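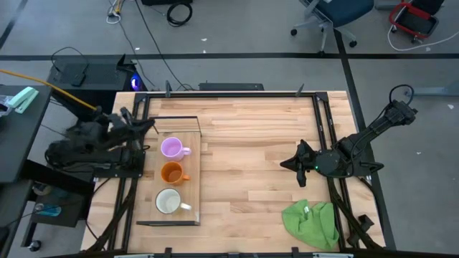
**Figure 2.** Three mugs on the board, handles to the right; green cloth on the tabletop.

### 4.2 Does the order of the mugs matter?

Ersoy claims that people tidy mugs by color before they think about handles. We doubt it. His 31 households were all asked to "make it look neat," and that wording invites sorting by color. In our 300 trials at Irnham, handle direction was the better guide, but only when a cloth was left within reach. We can't explain that, and 12 trials had to be dropped.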